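Tips for Folding Laundry With a Gripper in Your Hand

I have been folding clothes badly for most of my adult life, so it's a nice surprise to be doing it for the record. Our group at Vundthorpe gathers examples for a learning system called Pirihi. You hold the gripper, you do the chore, the camera on the tool watches, and eventually a robot inherits your habits. The shared folder stands at 2,966 examples. What follows was learned on the first few hundred, most of which I'd rather you didn't look up.

Start with a real mess

Drop the garment and leave it alone. My early ones began with a shirt I had already smoothed out by hand, like a guest tidying a hotel room before the maid comes. The machine learned to fold shirts that were pretty much folded. Give it a proper crumple, and give it a different one each time.

Use the bed you've got

Don't strip it down to a plain sheet. Flowers, stripes, a throw with leaves on it, all good. Ebony Whitelaw, who checks our uploads, once sent back 18 of mine in a row with the note "same gray table, same gray towel, are you all right?"

Puffy jackets

Save these for when you're warmed up. A quilted down jacket has no flat side and no opinion about where its sleeves go. Find the collar and the sleeves before you close on anything, then go in low on the body and take a decent fold of fabric between the two pads. A timid pinch gets you a bit of shiny nylon that slides right back out.

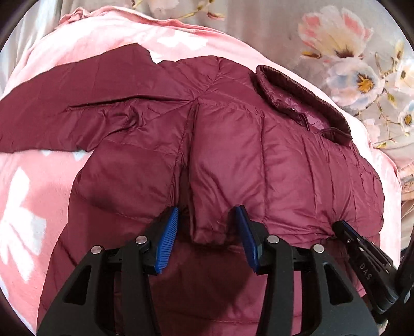
Slow down at the squeeze

Close, wait a beat, then lift. If you snatch, the example shows a jacket teleporting. Count to 2 in your head if you have to. I mouth it, and my family has stopped asking.

Keep your other hand out of it

You will want to help. Sit on the hand if necessary. A stray thumb holding down a hem teaches the robot to wait for a thumb.

Keep the flops

If the sleeve slips, pick it up again and carry on. Recoveries are worth having. Toss the example only if the phone rang, the dog got on the bed, or you said something about the zipper that the Cokitz people shouldn't hear.

Know when to quit

I cap a session at 60 folds, and by the end my wrist has views of its own. Label everything before you get up, with garment, surface and whether the fold held. I once left a Saturday's worth for Monday and had to guess which lump was the cardigan.

Next month we start on fitted sheets. I have asked to be put on socks.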